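How to run a table-top arm demo at an open day

Quick notes from the Limetti open day in November, for whoever does the next one. Written fast, sorry. Halima Temba ran the arm, I ran the door and the queue.

What you need
One arm, bolted down. Kitchen bits people know on sight. Blue tape, more than you think. A spare roll in your pocket as well.

Step 1. Tape the grid first
Do this before any props come out. Lines don't need to be dead straight, ours weren't. They're for you and the operator, so you can say "back left square" and both mean the same one. Press the crossings down hard with a thumb, thats where it lifts.

Step 2. Set out the props
Tall things at the back: pan, cup, toaster. Plates in the middle band where the gripper gets to them easily. Leave the front clear so there's somewhere to put things down. Bowls go either side of the base. Plugs stay out of the socket all day, whatever the kids say about toast.

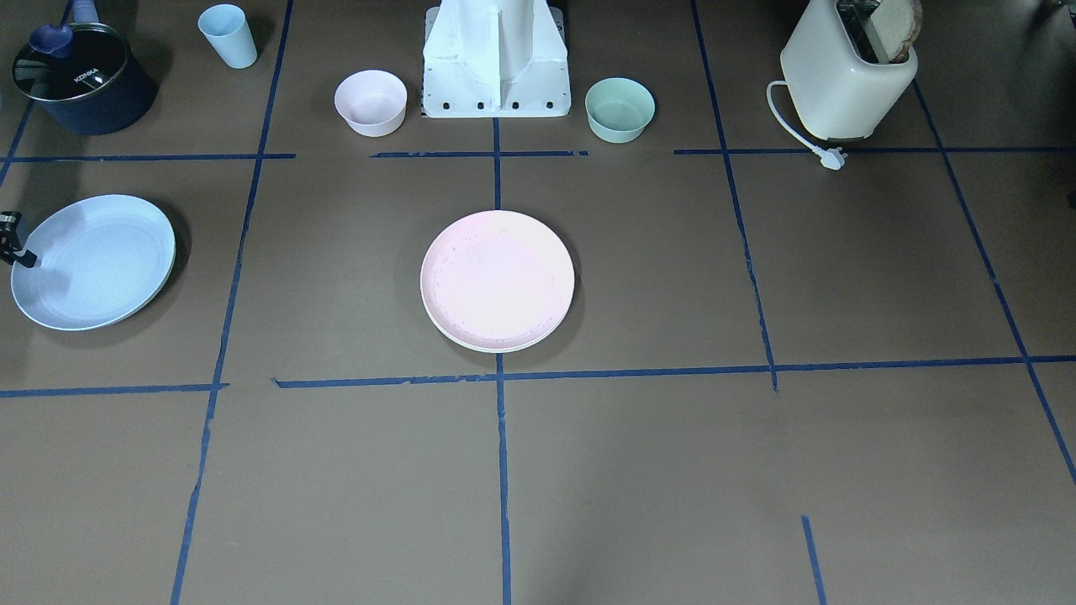

Step 3. Dry run, 9 goes
Same move each time. Gripper to the plate rim, close, lift, over one square, down. If it fails twice running, stop and check the start pose before you touch anything else. Write the pose number on the tape box (ours was 804, saved under Prisow on the laptop). Don't trust memory, the laptop gets borrowed.

Step 4. Let people in
Groups of 5, no bigger. Two minutes of talk, then move the arm. They came for the arm. Stand at the side so the back row can see, and keep one hand near the stop button the whole time, even when you're chatting. Especialy when you're chatting.

Questions we got most: how strong is it, can it wash up, what does it cost. Have an answer for the cost one. Wasilewska sent a price sheet, it's in the blue folder.

Step 5. Check the wrist view between groups
Put it up on the second screen if you have one, visitors like it. Take the view over bare surface, find a crossing, and see that both strips are still stuck and where you left them.
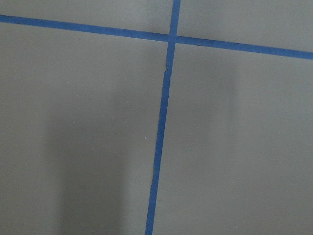

If a strip has shifted, peel the whole length and lay it again. Patching takes longer. Then one plate move with no one watching, then open the door.

Step 6. Packing up
Power off at 4, arm parked first. Props back in the Winarik crate, plates wrapped. Leave the tape down if there's a session next morning, otherwise pull it slowly or it takes the surface with it. Sign the sheet by the door. Key to Halima.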